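We use cookies to remember your login and to count page visits. Accept / Settings

Bench notebook, Grollano cell
Wednesday, started 8:40

Picking up from the last entry. The goal for today was more hand-driven picks out of the gray bin on the Ornero arm, with the toy parts mix. Fidel Gaete drove in the morning and I took over after lunch. The leader arm is the same one as before, with the new grip spring.

Checked the leader zero first. Joint 4 was off again by a little more than a degree. Re-zeroed it against the hard stop and wrote the offset into the config. If it drifts again this week I'm going to pull the encoder cover and look at the set screw.

Wrist camera exposure is now fixed. On auto it was stepping up and down every time the fingers came over something bright, and the Tekham policy picks up on that. Gain left where it was.

Ran 142 demonstrations in total. Threw out 11. Five of those were mine, all from the first half hour, when I was still closing too early. The rest were dropped frames on the wrist stream, and those stopped after I moved the camera to its own USB controller.

The shape-sorter block is the slow one. It's a thick slab and it tends to end up tilted, so there's no flat pair of faces to go at from straight above. When the long green bar is up against the side of it, the finger on that side has nowhere to go down. Fidel's habit is to open wide, come in high, and only then decide on the wrist angle. His times on this part are longer than mine but he had fewer regrasps, so I copied him for the afternoon. 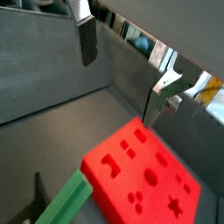
Notes on driving

- Open fully before descending. A half-open approach looks faster on the clock but the policy learns the half-open pose and then clips corners.
- Don't use the cutouts in the red block as a grip. I tried a fingertip in one of the holes twice. It lifted both times, swung, and let go over the bin wall. Both marked bad.
- If a neighbor is in the way, push it with the outside of the finger, back off, then pick. Keep the push in the same episode. Label it "clear + pick".
- Pause at the top for a beat before the move to the tray. The segmenter needs it to find the boundary.

Training

Started a run at 4:15 on the kept set plus 40 episodes from the Metwally bin. Same settings as last time except for the longer action chunk. I left the pushes in. If the arm starts shoving things that don't need shoving, I'll split them out and train again without them.

To do
- Foam on the bin's short wall, fingers keep tapping it
- Ask about a second leader arm
- Back up the raw streams before the disk fills (some 5 percent left)
- Rename the July folders, the dates are in two formats

Comments (3)

fgaete: The joint 4 offset was already creeping on my shift, I should have written it down. Also please keep one of the hole grasps as a negative, we have hardly any.

mk: Which chunk length did you go with? The last one was jerky on the approach.

bench2: Foam is in the drawer under the label printer. Leave me one sheet.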